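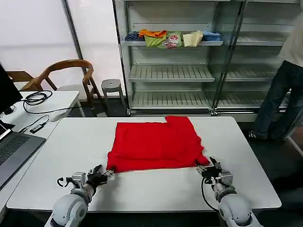 Fig. 1. Two-arm kit at the folding table, red garment.

Unit 4: Judging a product on offer
Case: the Taren two-arm folding kit

Read these notes before the April workshop. The kit is sold by Broltilham as a bench package: two arms with grippers, a head camera, control software and one year of support. Arruda offers the same hardware on hire, with set-up included. We compare the two offers in the second hour.

4.1 What the seller claims
The data sheet says the kit will fold shirts and other small garments on a flat table. It gives a test of 200 folds on 20 garments. It does not say how the garments were laid out at the start, or what was counted as a good fold. Rozália Ďurica raised both points with the seller and the reply is in the reading pack.

4.2 What to look for
In Fig. 1 the garment is close to a rectangle, but the bottom edge is wrinkled and a flap sticks out at the lower right corner, near the fingers of the right gripper. Would you pass this as folded? Write down your rule before you look at anyone else's. A rule such as "no flap longer than 40 mm" can be checked with a ruler. "Looks tidy" cannot.

Note also the space needed. The arms work at one table and the laptop sits on a second desk beside it. The price list covers neither desk.

4.3 Cost per fold
Take the hire fee for the term, add staff time, and divide by 1000 folds. Do the same for purchase, spread over three years. Staff time includes resetting the garment between runs, which the Plaltley report leaves out.

Bring your figures on one sheet. Questions to Zinash Wako.

Notes last revised 3/1/18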